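Willidgate table cell: progress report to Studov, December

Work this period was mostly on the gripper and the wrist camera. The arm has now done 400 cycles on the dish-handling task since the last report, 137 of them after the service described here. We lost 33 cycles to dropped or skewed dishes, nearly all before the service.

Gripper

The fingers had developed play at the linkage. We stripped it, replaced two pivot pins supplied by Vitwood and put thread locker on every small screw. The textured fingertip was cleaned with isopropyl and kept, as the grip pattern still had life in it. Pad replacement stays in the budget for next quarter.

Wrist camera

The camera mount was re-seated and calibrated again. It sits upside down relative to the table, so the raw view is inverted — the Liu software flips it before anything else happens. Both fingers have to stay in view with the table beyond them, and we now save one raw still at the start of each shift to check this. The still at the end of this section has the two pink bowls and the purple plate of food on the white surface, with the gripper over to the left.

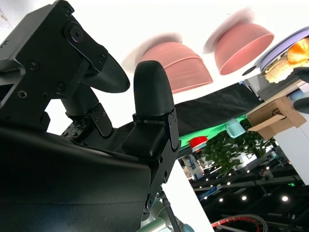
Next period

Fit the spare cable clamp. Move the daily screw check to 7 am, before the first run. Order pads — the quote is good for 32 days. No change to the total budget is requested.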